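The left arm that stopped listening

28 Aug 2019

I lost most of a week to a fault that never once showed up as an error, so I am writing it down while I still remember the order of things.

The job is a two-armed tabletop task in simulation. We call the project Tarnulora. The left arm has to pick up a bowl and set it down on a target without spilling what is in it. The right arm has its own objects to deal with. The controller is called Adugna, and it had been stable since April.

Last Thursday I updated the physics settings and started a long overnight run. In the morning the success rate had dropped to nearly nothing. The log was clean. No collisions flagged, no joint limits, no dropped commands. Every failed episode had simply run out of time.

My first guess was friction, because I had touched it. I put the old values back and ran it again. Same result. Then I blamed the new bowl mesh and spent a day on contact points, which taught me a lot about contact points and fixed nothing.

Surachet Duangkaew asked the question I should have asked first: what is the left arm waiting for? I printed the state for one episode and there it was. The arm would take hold of the bowl, then sit in the "lift" phase until the timer ran out. The check for leaving that phase compares the bowl's height with a threshold. The threshold was measured from the tabletop. After my update the table had a new origin, 6 cm lower than the old one, and the threshold had moved with it in the wrong direction. The arm lifted to the height it was told, and the check wanted 3 cm more. It would have waited forever.

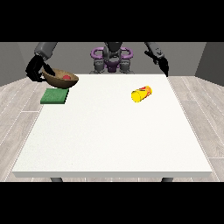
Waiting forever is a bad way for a robot to fail. In simulation it costs a night of computing. On hardware it means an arm holding a load over a work surface with the motors on and nothing in the log to make anyone walk over. Here the bowl is tilted in the left gripper just above the table, with a small red object still in it, and I would not want to find a real arm like that when I came in. Homa Yazdani wants every phase to have its own timeout that raises a fault by name, and I agree with her.

The fix to the threshold was one line. The timeouts took longer — 11 phases, each with a limit I had to pick by hand. I have rerun the short tests and they pass. The overnight run starts tonight with the old friction values, and I will put the new ones back after that, separately this time.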